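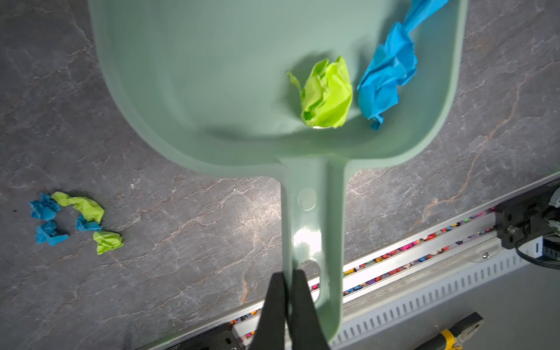

I bought my first print at auction four years ago, a little Bollham harbor etching with a coffee-colored stain in one corner, and I've been chasing that feeling ever since. So when a friend from my framing class told me she'd been buying shares in paintings through an app called Pimus, I rolled my eyes and then, naturally, went home and signed up. I've had an account since December and I think I've poked at it enough to give it a fair write-up.

For anyone who hasn't come across it, Pimus buys a work of art, puts it in climate-controlled storage in Clukberg, and splits the ownership into 1000 shares. You buy as many or as few as you like. When the work is sold, the money is divided up among the shareholders after fees. Between purchase and sale you can offer your shares to other members on what they call the trading floor (more on that in a minute, I have feelings about it).

Signing up was a breeze. They wanted my ID and a proof of address, and they asked a handful of questions about whether I understood I could lose my money, and I was approved before I'd finished my tea. I appreciated the questions, to be fair. I've bought things at live sales where the only question was whether I had a paddle.

The listings are lovely. Every work gets a proper condition report, a provenance list with the gaps marked as gaps, and a stack of high-resolution photos, including the back of the canvas, which is my favorite part of any painting! Old labels, dealer stamps, somebody's pencil note about which way is up. I spent a whole Friday evening just reading them, with no intention of buying a thing. I did end up buying, of course. My shares are in two works, and the one I'm fondest of is a big loose abstract that came out of the Odukoya collection. My first purchase came to $213 all in, with the fee included, and I've spent more than that on frames I didn't even like.

Now for the grumbling. The trading floor is slow, slow, slow. I listed part of my holding to see what would happen, and it sat there for weeks with one offer so low that I took it a bit personally. The app shows you a cheerful "estimated value" next to each work, but that number comes from Pimus's own appraisers, and a value you can't get anyone to pay isn't much use when the car needs a new transmission. If you think you might want your money back on short notice, please don't put it here.

I'd also like to see the fees set out more plainly. There's one when you buy, a yearly one for storage and insurance, and a cut of any profit at the end. All of it is in the documents, but I had to go through three different pages with a pencil and paper to add it up. Put it in one table, folks!

Customer service has been kind. I wrote in to ask whether shareholders could visit the storage building and got a friendly reply from a real person explaining that it isn't set up for visitors, though they do lend works to small museums and will email you if yours goes on view. The Odukoya picture hasn't gone anywhere yet. I live in hope, and I've already looked up the train times to Clukberg in case it's somewhere close by.

Would I recommend it? For the curious, with money you can happily leave alone for years, yes, I would. I've learned a great deal about how pictures get priced and I enjoy the newsletters. If what you want is something to look at over breakfast, go to your local sale and buy the stained etching. Four stars out of five, and I'll come back and update this if either of my works sells.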